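5 Chorprobe mit Grulus vorbereiten

Dieser Abschnitt beschreibt, wie Sie ein Chorprogramm anlegen, die Übestimmen verteilen und den Stimmton einrichten. Sie benötigen ein Konto mit der Rolle Chorleitung und die Partituren als MusicXML-Datei.

5.1 Programm anlegen

1. Öffnen Sie das Menü Repertoire und wählen Sie Neues Programm.
2. Geben Sie einen Titel ein, zum Beispiel Frühjahrskonzert Mai.
3. Laden Sie die Partituren hoch. Ein Programm fasst höchstens 26 Stücke.
4. Ziehen Sie die Stücke in die Reihenfolge des Konzerts.
5. Tippen Sie auf Sichern.

Hinweis: Gescannte Noten im PDF-Format werden angezeigt, aber nicht abgespielt.

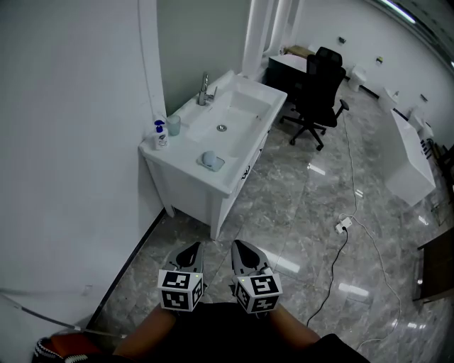 Kanchan Kushwaha merkt dazu im Nutzerforum an, dass bei Motetten mit geteiltem Sopran beide Stimmen vor dem Hochladen auf eigene Systeme gesetzt werden müssen. Sonst spielt Grulus nur die Oberstimme ab, und der zweite Sopran übt das Falsche.

5.2 Stimmen zuweisen

1. Öffnen Sie das Programm und wählen Sie Besetzung.
2. Ordnen Sie jedes Mitglied einer Stimmgruppe zu (S1, S2, A1, A2, T1, T2, B1, B2).
3. Stellen Sie die Lautstärke der eigenen Stimme ein. Voreingestellt sind 25 Prozent über den übrigen Stimmen.
4. Wählen Sie Freigeben. Die Mitglieder erhalten eine Nachricht mit dem Link zu ihrer Übestimme.

Achtung: Wird eine Partitur nach der Freigabe ersetzt, gehen alle eingetragenen Atemzeichen verloren. Exportieren Sie die Eintragungen vorher unter Extras > Markierungen.

5.3 Stimmton und Tempo

1. Wählen Sie Wiedergabe > Stimmton.
2. Stellen Sie 440 Hz oder für alte Musik 415 Hz ein.
3. Legen Sie das Übetempo fest.

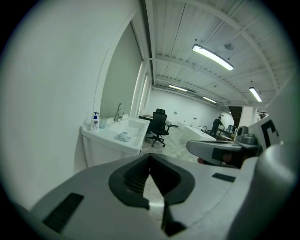 Das Übetempo gilt nur für das geöffnete Stück. Soll es für das ganze Programm gelten, setzen Sie den Haken bei Auf alle anwenden. Fermaten werden mit doppeltem Notenwert gespielt und lassen sich einzeln ändern.

Hinweis: Nicht freigegebene Programme werden nach 31 Tagen ins Archiv verschoben. Von dort können Sie sie über Repertoire > Archiv zurückholen.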